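Notes for Thursday, Hallgate library, upstairs room
Talk: Repeat patterns in printed cloth
Speaker: A-yeong Ko

Start once the door is shut. Thank Dellar for lending the cloth. Samples stay on the front table until the end, then people can handle them.

Opening point. A repeat is the smallest piece of a design that can be laid edge to edge to fill the cloth. Most people look at the motif first. Ask them to look for the join instead.

Block repeat: each copy sits square beside the last. Easy to cut, easy to match at a seam. Half-drop: each column moves down by half the height. Show the Yoon curtain sample, 49 cm repeat. Mention waste when matching long drops. 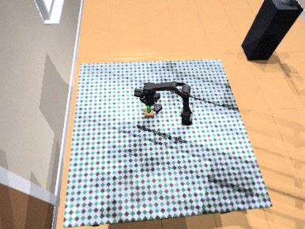

Scale next. A small motif reads as texture from the back of a room, and as separate shapes when it is in your lap. Pin the sample up, walk it towards the front row, say nothing for a bit. Then ask what colour they would have called it from the door.

Diamonds and checks show every mistake. If the cloth is off grain the rows drift, and a table edge or a window sill makes it obvious. Florals forgive more. Tell the story of the 80 metres at Statport that had to be sold as lining.

Slide 2 of the costs section: skip if we are past 8.

Questions. Someone will ask about washing. Cold, inside out, test a corner first. Handouts are by the door, and the sample book goes back to Dellar in the morning.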